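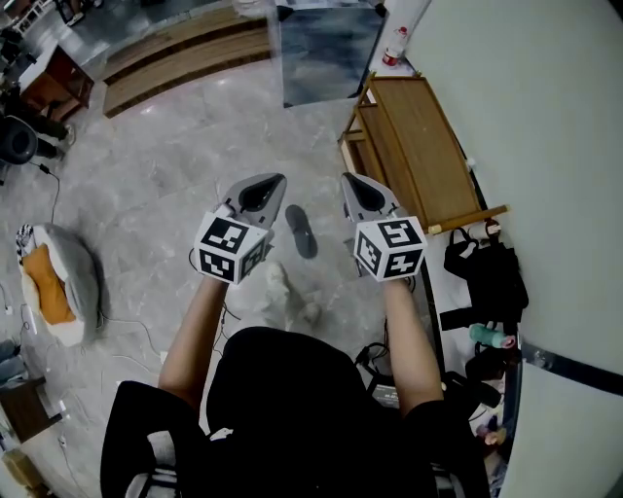
Slipper on the tiles, a gripper in each hand, a marker cube on each gripper.

Efua Opoku has sore thumbs. First thing she says, before I've found the record button. She's been comparing hand-held grippers for Mulard in Ciltville since July and the spring on one of them is, in her words, "a bit keen".

Two designs, then. The Thevar and the Kala. Both get carried about by a person, one in each hand usually, and what comes out the other end is supposed to teach an arm how to do the same job. Her task is to say which to order more of. She'd hoped to have an answer by now.

"I had an answer in the first week," she says. "Kala. Lighter, nicer to hold, done. Then we looked at the tracking and I had to go and un-say it to everybody."

The tracking is where most of our hour went. The printed cubes give the cameras something to lock on to, and the position of the gripper is worked out from those. Turn your wrist too far and the faces go edge-on. Then the path jumps. She draws me one on the back of an envelope, a smooth line, then a tooth, then smooth again.

1,875 takes so far, 411 binned. Is that bad?

"It's annoying. Bad I don't know. Samah thinks it's fine." Samah Bouazza does the sorting at the other end and is, Efua says, much calmer about it. "Most of the binned ones are wrists. Mine, early on. I twist. You pick up a shoe the way you've always picked up a shoe and you don't think about where the cube's pointing."

Shoes, slippers, cushions, bottles, bags. Floor things, largely. I'd expected blocks on a bench. She pulls a face at that.

"We did blocks. Blocks tell you nothing, everything can pick up a block. A slipper's good. It's soft at one end and stiff at the other and if you go in at the heel it flops. The Thevar goes in at the toe without any fuss. With the Kala I was having to sort of nudge it round first, and then the nudge is in the data, and you've got to decide whether you want a robot that nudges."

Do you?

"Abdelkrim does. I don't."

Abdelkrim Ramadan, who looks after the arms, came by at this point for a charger and was made to defend himself. Nudging is fine, he said. People nudge. He left with the wrong charger.

Back to fingers. Longest part of my notes and the part I can read least of. Pointed tips are good for getting under an edge, she says, not so good for anything round, where you want width. Pads matter more than she thought. A ribbed one they tried early on picked up fluff and went shiny in 10 days. The gridded sort keep their grip longer but are a pain to clean, you need a toothbrush, and she would like it noted that she bought the toothbrush herself. 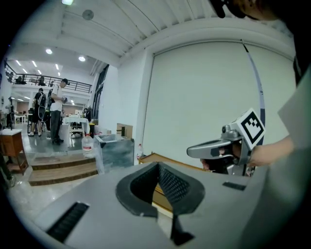
Then the cameras. Where you mount the thing on the gripper decides what it sees, and for a while theirs saw mainly gripper. "You want the fingers in view, yes. You don't want half the picture to be casing. We tipped it up a few degrees and got more of the room, then the lights started flaring. Tipped it back a bit. It's a compromise, it'll stay a compromise." A wider lens was tried and sent back. Too much bend at the edges for her liking, though Gleice Vasconcelos, who wrote the calibration, reckons she could of lived with it.

Cables next. She has views on cables. Anything tethered gets caught on furniture, and you start moving so as not to catch it, and that's in the data too. She wants the next lot with the battery in the handle even if it costs weight. How much weight? She doesn't know yet. Ask Mulard.

What about working with other people in the room?

"Prefer it. It's noisier, people walk behind you, somebody's always stood there on their phone. But if the tracking only works in an empty room then it doesn't work, does it." She did over 6 hours one afternoon with people going back and forth the whole time and says the numbers came out much teh same as the quiet sessions. The thumbs did not.

So which one. I ask three different ways.

"If you made me order tomorrow, Thevar fingers on a Kala handle." Is that possible? "The screws don't line up. I've got a bracket printing." She checks the time, quarter to five, and swears. The bracket should've come off the printer at four.

She was halfway down the corridor when she shouted back that the softer spring arrives next week, and to put that in.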